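トップ > こども技術ノート > ロボット
検索 キーワードを入力 検索

ロボットに作業を教える ~手で動かす方法と、はなれて動かす方法~

対象:小学校高学年から
文:ズバイダ・ピルザダ 2023年12月

ロボットアームは、買ってきて電源を入れただけでは、机の上のペン立てを動かすこともできません。どの関節を、いつ、どれだけ曲げるかというデータが必要です。このデータを、人が見本の動きをして作る方法があります。これを「教示(きょうじ)」といいます。

次の2枚は、ロボットの手首やグリッパについた小さなカメラの画像です。
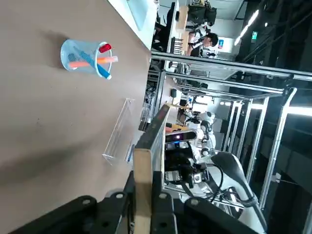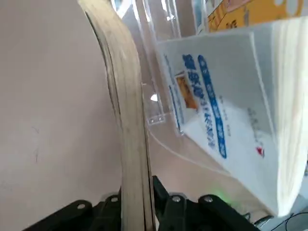 1 手先のカメラの役目

ロボットの手にあたる部品を「グリッパ」といいます。どちらの画像にも、黒いグリッパの一部が入っています。1枚目にはペン立て、2枚目には透明なスタンドと本も見えます。

手先のカメラは、手といっしょに動きます。手首が回れば、画像も回ります。1枚目で机が左側にたてに広がっているのは、カメラの向きが人の目の向きとちがうためです。コンピュータは、横向きの画像もそのまま数字のならびとして受け取ります。大切なのは、カメラとグリッパの位置関係が変わらないことです。カメラの取りつけねじがゆるむと、前の日に集めた画像と今日の画像とで、同じ動きなのに物の見え方がずれてしまいます。

2 手で動かして教える(ダイレクト教示)

人がアームを直接つかみ、動かしたい道すじにそって動かします。関節の中には角度をはかるセンサーがあり、動かしている間の角度が順番に記録されます。

手順は次のとおりです。

(1)関節の力を弱め、人の手で動く状態にする。
(2)アームを始まりの位置に合わせる。
(3)記録を始める。
(4)アームを持って、目的の動きをゆっくり行う。
(5)グリッパを開く、閉じるの合図を入れる。
(6)記録を止め、関節の力をもどす。

この方法では、人が手でアームの重さを感じながら動かせます。一方で、人の手や腕がカメラに写りこむことがあります。写りこんだ画像で学習すると、人の手がない本番では画像の様子が変わり、動きがくるう原因になります。

3 はなれて動かして教える(遠隔操作)

人は操作用の装置を動かし、ロボットがその動きをまねします。操作用の装置には、小型のアーム、手に持つコントローラ、ゲーム機に似たレバーなどがあります。操作する側を「リーダー」、まねする側を「フォロワー」とよぶことがあります。

フォロワーの手先には人がふれません。そのため、カメラに人の手が入りにくくなります。ただし、操作する人には物の硬さや重さが伝わりにくいという弱点があります。本のように厚みのある物をつかむとき、グリッパを閉じすぎても、手ごたえでは気づきません。装置によっては、モーターで手ごたえを返すしくみを持つものもあります。

もう一つの問題は「おくれ」です。人が動かしてからロボットが動くまでには、短い時間がかかります。おくれが大きいと、人は行きすぎてからもどす動きをくり返します。そのもどす動きも、データに残ります。

4 何が記録されるか

1回の見本を「エピソード」といいます。1回のエピソードには、次のものが入ります。

・各関節の角度
・グリッパの開きぐあい
・カメラの画像
・それぞれの時刻
・作業の名前(例:「ペンを取る」)

時刻がそろっていないデータは使えません。画像だけがおくれて記録されると、「物が近くに見えたから手を閉じた」という関係が正しく残らないからです。

5 何回教えるか

同じ動きをそのまま再生するだけなら、見本は1回で足ります。この場合、物の位置が少しずれるとつかめません。

位置がずれてもつかめるようにするには、物の置き方を変えながら何回も見本を集め、画像と動きの関係をコンピュータに学習させます。筆者のチームがペンを取る作業で11月に集めた見本は218回でした。このうち時刻のずれや操作の失敗があるものを除き、学習には200回を使いました。除いた見本も消さずに、理由を書いて別の場所に保管しています。

6 ことばのまとめ

教示:人がロボットに動きを教えること。
グリッパ:物をつかむための、手にあたる部品。
エピソード:始まりから終わりまで、1回分の見本の記録。
フォロワー:遠隔操作で、人の操作をまねして動く側のロボット。

7 やってみよう

2人で組になります。1人は目を閉じて「ロボット」になり、もう1人が言葉だけで消しゴムをつかませます。次に、手首を軽く持って動かしてつかませます。それぞれにかかった時間を紙に書き、消しゴムの置き場所を変えてもう一度はかってください。机のまわりの物は、始める前にかたづけておきます。

校閲:ワジド・マグシ、ヒュリヤ・ジャンポラト

このサイトでは、表示の改善のためにCookieを使用しています。 同意する 設定を変更

お問い合わせ | © 2023 こども技術ノート編集室 | ページの先頭へもどる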